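Open-fronted bins for glassware: worth the bother?

Home / Reviews / Storage / Pruvthorpe open-front bins, set of three

Posted 2019-06-16 by Wing-yan Wan

I don't like buying storage. Most of it is a way of paying to move a mess from one place to another, and in a teaching lab you then have to clean the storage as well. So when Kamala Unnithan, who looks after ordering for us at Skernbridge, put a set of white Pruvthorpe bins on my bench and asked what I thought, I had most of this review written in my head already. Some of it has had to change. Quite a bit hasn't.

The seller's page calls them a "complete bench organisation solution". They are plastic bins with a low front and a high back. I have kept glassware in ice cream tubs for years and would like to know what an ice cream tub is if it isn't a bench organisation solution.

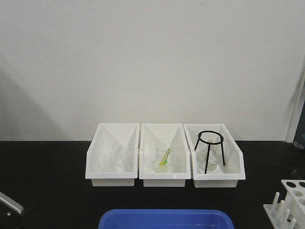 On the bench

I stood three of them against the back wall, touching, and gave each one a job. Beakers and other small glass went on the left. The middle one got a single beaker with the yellow and green plastic bits stood up in it, because those are the things people wander off with. The black tripod went on the right with a glass vessel. None of this was planned with much care, and I think that's fair, as it's how anybody else would do it on a busy morning.

The low front is the good part. You can see what you've got and reach in without lifting anything over a high edge. With a deep tub you fish about from above, and fishing about is how rims get chipped. I'll give Pruvthorpe that one.

The colour I'm less sure of. Clear glass in a white bin is hard to see. Anything bright shows up at once, and so does the tripod, but a small beaker sitting low in the left bin more or less melts into the plastic. Twice I thought that bin was empty from across the room. Cheng-en Ng says I need new glasses – possibly true, but I'd still have liked the option of blue or grey. The page offers white and white.
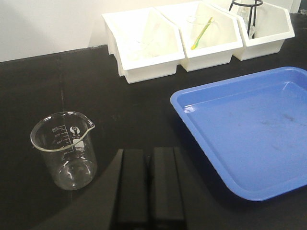 The other thing I wanted to know was whether they would leave me any room to work. Our bench isn't deep, and anything that lives on it permanently has to earn its place. Pushed right back, the bins are tolerable. You can stand a beaker out in front and get on. Put a tray down as well and it starts to feel tight, and if you're the sort of person who spreads out (Pak-hei Lam, I'm looking at you) you will be nudging the bins by the end of the session.

Size of the compartments is a mixed story. A tripod goes in, and there is space for a bit of glass with it, but the stand pokes up over the front lip and I wouldn't want to put metal and glass in together as a habit. It's what the right-hand bin ended up with and I have been telling people off about it ever since. A divider would sort this out. There isn't one in the box. There is one in the catalogue, sold separately, and I leave you to guess how I feel about that.

Small glass is fine as long as you don't get greedy. Two pieces side by side, good. Start piling them up and you're back to the tub. 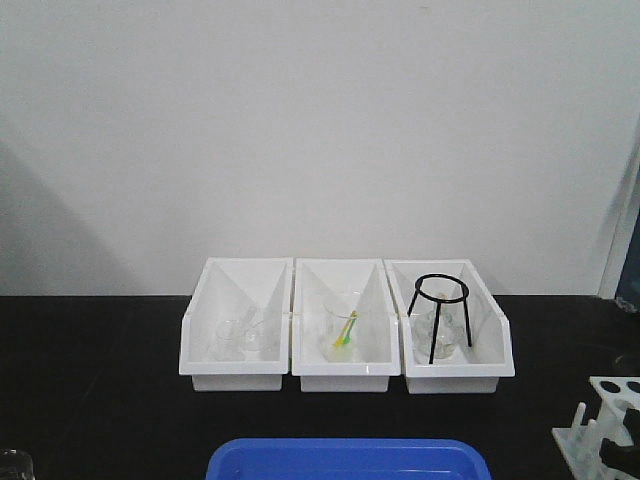
I had hoped to use them stacked, to get some bench back. I tried it empty, and it was all right. I tried it with glass in, and took it down again before lunch. There's nothing wrong with the fit that I could point to; I just didn't like reaching past a full bin at chin height to get to another one. On a rail at the back of a bench it might be a different matter. Ours doesn't have a rail.

Cleaning: warm water, washing-up liquid, a soft brush for the corners. The inside is glossy and wipes easily. The outside picks up every fingerprint going. I haven't put them through the glasswasher and the leaflet doesn't say whether you may, in any of its nine languages.

Where they fall down completely is anything long. A tube or a rod won't lie flat in one, so it has to stand in a beaker, leaning on the rim and sticking well out of the top, and then the whole lot is waiting for a sleeve to catch it.

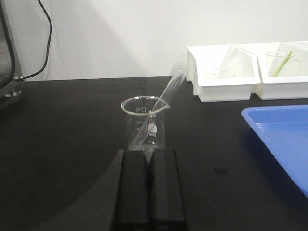

I've gone back to a drawer with a folded towel in it for those, the same drawer we've had all along. It cost nothing and has never tipped over.

Would I buy them? One set, yes, for a bench where the same few things come out every day. I would not do the whole room, which is what the rep from Etton would like us to do. He quoted Kamala for 99 bins, and for that sort of money I'd want the dividers thrown in and somebody to come and wash them. Ho-yin Tai has asked for a set for the prep room and can have mine if the order doesn't go through by August.

Good: easy to see into (bright things), easy to reach into, wipes clean inside.
Less good: white only, divider costs extra, no use for long glass.
Order code 1261, if you want to look them up.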